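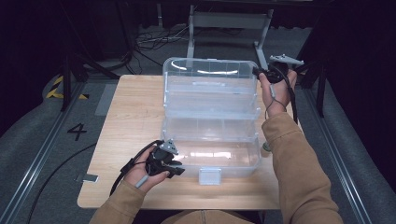
Caixa organizadora transparente com os tabuleiros abertos em degraus; fecho na frente do compartimento inferior.

Pedido n.º 1012
Produto: caixa organizadora Tillwood, vários níveis
Requerente: Carmela Sala, armazém de Ellgate
Responsável: Chanida Nakpan, Apoio Prodside
Estado: aguarda confirmação

Descrição do problema
A requerente comunica que o tabuleiro superior oferece resistência ao recolher e que o fecho nem sempre engata. A anomalia foi detetada na quinta-feira, com a caixa carregada.

Registo de intervenções
09:40 – Solicitado o esvaziamento integral dos compartimentos antes de nova tentativa.
11:15 – A requerente confirma que o fecho engata com a caixa vazia. A resistência no tabuleiro superior mantém-se.
14:20 – Indicada a ordem de recolha: primeiro o tabuleiro intermédio, depois o superior, sem forçar as paredes laterais. O fecho deverá ser premido ao centro.
16:05 – Requisitado um fecho de substituição, peça 63, com envio para Ellgate.

Pendente
Resposta da requerente quanto à recolha do tabuleiro superior. Na ausência de contacto no prazo de 6 dias úteis, o pedido será encerrado.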